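3.2 Household textiles in the Riviere holdings

The survey covered the 424 household textiles that the Riviere Local History Museum has received by donation. Most came from families in Trellness and the farms near Brernlow, and most arrived without written records. Each piece was given a number, measured, and entered in the Flosto catalog. Bed linen formed the largest group, followed by table linen and christening clothes. Records closed on 09/03/2021, and gifts received after that day are left out of the counts given in this section.

Donor statements were taken down at the time of each gift and kept apart from the museum's own notes. Where the two disagreed on the age of a piece – as they often did for quilts – both dates were entered.
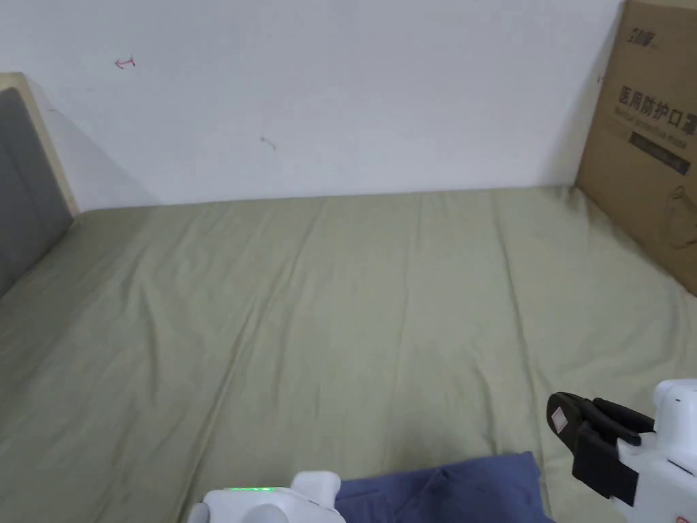

Figure 2. A bed with a pale green fitted sheet and an upholstered headboard.

One donor objected to this practice, writing that her family had always known the year of the quilt and saw no need for a second date beside it. The museum kept both dates but now prints the family's date first on the label. Three other families asked for the same change in April, and it was made for all donated pieces.

Storage remains a limit on the collection. Large covers are rolled on tubes up to 90 inches long, and the present room can hold only 2 racks of them. Smaller items are laid flat in boxes, as described in Section 3.3.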